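Kullham has one shared kitchen for hire, on the ground floor of the old Nartey building, and since March the people who use it have been arguing about whether to put a lock on the cupboard. I think we should leave it open, and I think the argument is worth having in other places too.

The facts are simple. Things go missing. Mostly they are cheap things: a peeler, half a bag of rice, a tin of paprika. Once it was a good bread knife belonging to Seija Hämäläinen, and that is what started all this. She wants a lock, a key for each hirer and a list on the door. The quote for the work is 1,630, which is more than everything lost in the two years I have been going there.
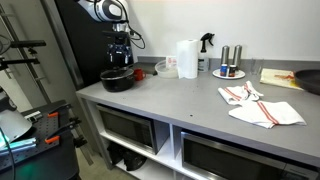
*The counter, with the pot at the left end and a red mug beside it.*

Cost is the easy point, though, and I don't want to lean on it. If the lock were free I would still be against it.

A shared cupboard only works if people put things in as well as take them out. At the moment they do. I have found cumin there that I didn't buy, and used it, and left a jar of mustard the next week. Mariama Abugri once cooked a whole supper from what was on the shelves after her own shopping got left on the Zedonton bus. None of this was written down. Once there is a key and a list, each of us will bring our own bag and carry it home again, and the cupboard will hold a broken whisk and some old salt.

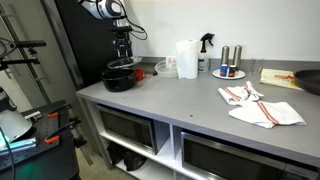 Seija's answer is that I am being generous with other people's belongings, and she has a point. It was her knife. A person who has lost something they cared about should not be told it was good for the community. I would happily chip in for a new one, and I have said so. But a good knife can go home in a bag. The cupboard is for things you can bear to lose, and we should have told new hirers that from the start.

The other thing said for locks is that they save bad feeling. I used to cook at a hall in Kirnska that had them on everything, down to the tea towels, and the bad feeling was worse. People fell out over who had the key. Someone would be standing there at six in the evening with a tray of raw chicken and no way to get at the foil. Every missing spoon became a question of whose turn it had been, and people stopped talking to each other over it – properly stopped, for months.
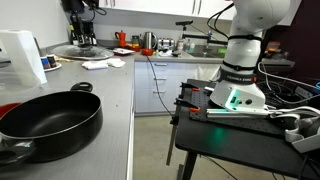 *Orange clamps along the left edge of the plate, on the black table.*

So my suggestion is a dull one. Keep the cupboard open. Put up one notice saying that anything left inside is for everybody. Give each regular hirer a plastic crate with a name on it for the few things they want left alone, and trust the rest of us to leave them alone. Some 1,000 would still be in the kitty after buying the crates, and the oven door needs a new seal.

If it fails, we can buy the lock next year. The joiner says his price will hold until then.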